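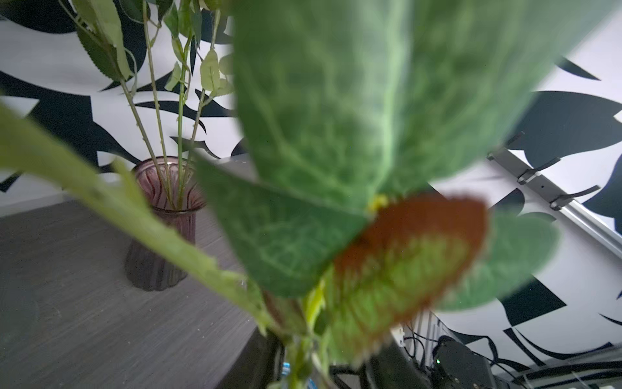
Slide 1. Thanks to Anel Moodley for the intro. Say who I am, keep it short.

Slide 2. Watering in shared offices. We asked 161 people at Burora who waters the plants on their floor. 13 gave a name. The rest said "someone."

Slide 3. Too much water is the usual problem – three people each doing it on Thursday. Show the sign-up sheet from the Foltach building. Pause for questions.

Slide 4. Pot size and drainage. Skip if we started late.

Slide 5. Light. Move pots before buying lamps – most floors have a window bay going spare. Handouts are by the door.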